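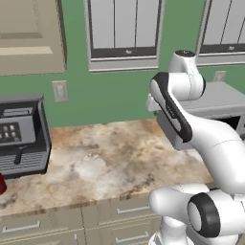 Tumelo Pretorius thought we should have let people drive the arm from the very first minute and saved all the talking for afterward, and having slept on it I'm inclined to agree with him, at least for the next open day. I'm putting his remark at the top of the July entry so that whoever plans the next one trips over it before anything else.

Lab notebook, July, open day write-up. Written the morning after with a big mug of tea, so forgive the wandering.

We had 28 people through the sim room, spread over the afternoon in groups, and I have to say they were a lovely bunch. A fair number came over from Gruvstead on the bus, mostly parents with older kids, plus a few folks from Rorkberg who build kitchen fittings and wanted to see what we do with cabinets. I had expected the Rorkberg people to be polite and leave early. They stayed until we were stacking the chairs, and one of them gave me a very thorough talk on drawer pulls that I'm going to get to further down, so bear with me.

Setup. We ran the kitchen scene on the big desktop, with the projector on the long wall and the small monitor turned toward the operator's chair. The kitchen was the green-walled one with the marbled countertop and the espresso machine on the left. We had a bit of a debate the evening before about which kitchen to load. I wanted the plain one with the white walls, as it loads faster, but the green one is friendlier to look at from the back row and the white arm shows up beautifully against it. I'm glad I lost that argument. Several people said how nice the kitchen was, as if we were renting it out, and one gentleman asked who had picked the paint. (The answer is that the scene generator picked it. I told him so and he seemed a little let down.)

Projector note for next time: the colors washed out badly until we pulled the blinds on the street side. The countertop pattern in particular turned into one pale smear. Blinds down before the first group comes in, please, and the spare bulb goes in the drawer under the printer where we can find it.

Running order, as it happened and as opposed to what was on the sheet taped to the door:

I gave the welcome, which was meant to be short. It was not short. I got going on the history of the group and how we came to practice everything in simulation before touching hardware, and I could see the kids in the front eyeing the controller on the desk the whole time. After that came the scripted reach over the countertop, then the slow version with the joint angles up on the screen, then questions, and only after all of that the part where visitors could take the controller themselves. By then we had used up nearly all of the 30 minutes each group was supposed to get, and the second group was already waiting in the hallway with their coats on. So that's where Tumelo's comment comes from, and he was kind about it, but he was right to say it.

With the second group I cut my part down to a few sentences and it went so much better. People learn more about an elbow joint by pushing it the wrong way than by listening to me describe it. A girl in a yellow raincoat had the tip swinging out over the counter in no time at all, and then she taught the next kid in line, and he taught his father, and at that point I just sat down and ate a cookie.

Questions people asked, written down while I still remember them:

Does the arm know it's in a kitchen? Asked more than once, in different words. I said that for the scripted reach it knows its own joints and the target position we give it, and nothing beyond that. For the learned version it also gets the rendered camera views, so it has something to go on, though I wouldn't want to call that knowing. I think this went over fine but I'd like a better way of putting it. If anybody has one, write it in the margin.

Can it make coffee? Everybody wanted this, naturally, with the machine sitting right there on the counter. I explained that in our scene the machine is there as a thing to reach toward and press, and there's no coffee in it to make. Next time I'd love to have the button press ready to show. We ran it privately all spring and left it off the program on the grounds that it was fiddly, and then spent the whole afternoon fielding requests for it. Lesson learned.

How many times do you have to practice? I was happy to have a number in my pocket for this one. The batch we trained the current reach on was 588 runs, all in simulation, with the layout and the lighting shuffled. A lady from Gruvstead said that was fewer than it took her son to learn to close a refrigerator, and the son, who was standing next to her, took it very well.

What happens when it hits something? We showed them. I drove the arm gently down into the countertop and the contact readout jumped, the controller backed off, and there was a satisfying gasp. Worth building into the program properly. The gasp alone is worth it.

Why is the arm so big? Good question and I had no good answer ready. On the projector it really does fill up one side of the room, with the viewpoint we had chosen. One of the Rorkberg visitors couldn't tell how far the tip was from the counter, and when I moved the viewpoint around to the side she said oh, now I see it. Let's start from the side view next time and go in closer after that. I've saved two viewpoints under the open day folder so we don't have to hunt for them.

Now, the drawer pulls. The Rorkberg gentleman (I am so sorry that I didn't catch his name, there was a lot going on) looked at the bar handles on our lower cabinets and asked how much room we had allowed behind them for fingers. I had never checked. He said that on real kitchens the clearance varies a good deal from one maker to the next and that a gripper tuned on a roomy handle will scrape the door front on a tight one. He then sketched several profiles on the back of our welcome sheet, which I've pinned above the kettle. I'd like us to add handle clearance to the things we shuffle. It can't be much work, and it's the kind of detail we would have found out the hard way on the hardware side. He also offered to send over a box of samples, and I said yes before he had finished the sentence!

Things that went wrong, for completeness. The controller lost its pairing during the first group and had to be plugged in with the cable, which was a foot too short, so everyone drove standing up with their elbow on the desk. Buy a longer cable. The Golob build froze once when somebody held down both shoulder buttons together, and I had to restart it while making small talk. I've tried it again this morning and can get it to freeze every time, so it's at least an honest bug and I've filed it. The Drultia logging script kept writing the whole time, bless it, including through the restart, so we have every visitor's driving saved as joint traces with no names attached. I'd like to look through those before the disk gets cleared. Some of the kids took very odd paths around the coffee machine, quite different from anything our planner comes up with, and I'm curious how long they are compared with ours.

Also the cookies ran out halfway through the second group. Double the cookies.

To do before the next one:

Button press working from a cold start, and rehearsed by someone other than me.
Controller out on the desk and in visitors' hands as soon as they walk in.
My talk on one index card, written large.
Side viewpoint as the default.
Longer cable, blinds, bulb, cookies.
Handle clearance added to the scene shuffle, using the sketches above the kettle until the samples come.
Shoulder button freeze fixed, or a bit of tape over one of the buttons if we run out of time.

A last thing, mostly for my own sake. I'd been dreading this a little - I always do, having strangers in the room while the code is running - and I came home in a very good mood. The boy who drove last asked if he could put the arm back where it started before he left, the way you would push in your chair, and he took his time over it and got every joint to within a couple of degrees. I've kept his trace in a separate folder. Tumelo has the keys to the sim room until I'm back in, so ask him if you need to get at the projector.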